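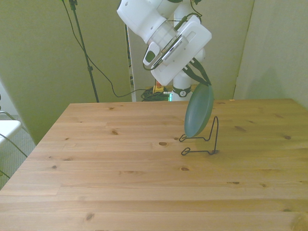
As garantias dos produtos de casa deixaram de ser lidas há muito tempo, e quem as escreve sabe disso. Passei boa parte de dezembro a ler as que tinha guardadas numa gaveta, de eletrodomésticos, de um colchão, de duas malas de viagem e de um serviço de mesa. Comecei pelo serviço de mesa por ser o papel mais curto. Um prato redondo, verde-escuro, seguro ao alto sobre um suporte de arame preto, é um objeto sobre o qual parece haver pouco a discutir: ou está inteiro ou está partido. A garantia, no entanto, ocupava duas colunas em letra miúda e excluía o lascado, o riscado, a alteração de cor e o «desgaste estético resultante de utilização normal». Fiquei sem saber o que incluía.

Escrevo sobre isto porque a discussão pública em torno da durabilidade dos produtos se tem concentrado nos prazos. Fala-se em mais um ano, mais dois anos, peças disponíveis durante dez. Os prazos são importantes e não tenho nada contra o seu alargamento. Mas um prazo longo aplicado a uma lista de exclusões que cobre quase tudo o que pode acontecer a um objeto protege muito pouco quem o comprou.

O caso que me levou à gaveta foi o de uma máquina de lavar roupa da Stomine, comprada numa loja da Atholm. A máquina deixou de centrifugar ao fim de vinte e seis meses. Telefonei para a loja, que me mandou falar com a marca. A marca mandou-me falar com a Hennessy, a empresa que lhe faz a assistência técnica na zona. A Hennessy pediu a fatura, uma fotografia da chapa de identificação e 84 euros pela deslocação, a devolver caso a avaria fosse considerada coberta. Não foi. O relatório do técnico tinha uma linha: «desgaste por uso intensivo». Perguntei o que era uso intensivo. Disseram-me que constava das condições. Fui ver às condições e a expressão aparece lá três vezes, nenhuma delas com definição.

Reclamei por escrito, como se deve fazer, e recebi resposta ao fim de 40 dias. A carta repetia a linha do relatório e agradecia a preferência.

Não conto isto por achar que o meu caso seja grave. Uma máquina de lavar substitui-se, com algum custo, e acabei por mandar reparar a minha numa oficina pequena que trocou as escovas do motor numa tarde. O que me interessa é o mecanismo. A lei diz que, durante um certo período, cabe ao vendedor mostrar que o defeito não existia quando entregou o bem. A prática que encontrei é outra: alguém escreve uma palavra num relatório e o comprador fica com a obrigação de a contrariar. Para isso precisaria de um perito, e um perito custa mais do que a reparação. Quase toda a gente desiste nesse ponto. Eu próprio desisti.

O argumento do outro lado merece ser ouvido. Os fabricantes dizem que há compradores que usam mal as coisas, que põem a lavar tapetes de doze quilos numa máquina de sete, e que sem exclusões o preço subiria para todos. É verdade que há maus usos e é razoável que não sejam pagos pelos outros clientes. Uma exclusão clara serve exatamente para isso. Se a Stomine escrevesse que a máquina está garantida até um determinado número de ciclos, eu saberia o que estava a comprar e poderia comparar com o modelo ao lado. As máquinas atuais contam os ciclos. A minha contou 1.169, número que o técnico leu no visor de serviço e que ninguém usou para nada, nem a meu favor nem contra mim. Numa casa de quatro pessoas, com duas crianças em idade escolar, não me parece um número extraordinário, mas a minha opinião vale tanto como a do relatório enquanto não houver um valor escrito.

Nos automóveis isto está resolvido há décadas. A garantia tem anos e tem quilómetros, e termina no que chegar primeiro. Há litígios, claro, mas ninguém discute se a distância percorrida é intensa. Lê-se o conta-quilómetros.

Há também a questão da linguagem. Das garantias que li, a do colchão era a pior: a Storkonley garante o produto contra «deformações anómalas» e considera anómala a deformação superior a três centímetros, medida «em condições adequadas», sem dizer quais. A das malas exclui os danos causados pelo transporte. Uma mala garantida contra tudo menos viagens é uma coisa que se aceita por hábito, e julgo que é o hábito que torna estes textos possíveis. Lemo-los depois de a coisa se estragar, quando já não servem para escolher.

A minha proposta é modesta e não exige nova fiscalização. Cada garantia deveria trazer, na primeira página e em letra de tamanho normal, o uso para o qual o produto foi concebido, expresso em unidades que o comprador consiga verificar: ciclos, horas, lavagens, quilos. Qualquer exclusão por desgaste que não remetesse para uma dessas unidades seria tida como não escrita. Quem vende louça diria quantas lavagens aguenta o vidrado. Quem não quisesse dar um número ficaria sem a exclusão e assumiria o risco.

Dir-me-ão que os fabricantes passariam a indicar números muito baixos, para se defenderem. Alguns fariam isso. Uma marca que anunciasse uma máquina para 500 ciclos teria de a expor ao lado de outra que anunciasse 2.000, e o comprador faria as contas na loja, antes de pagar. Neste momento as duas estão lado a lado com o mesmo autocolante e a mesma promessa.

Ficam de fora muitos problemas, entre eles o preço das peças e a dificuldade de abrir aparelhos colados. Cada um deles dava outro texto. A minha máquina continua a funcionar desde a reparação, e os 84 euros da deslocação não foram devolvidos.

40 comentários
Partilhar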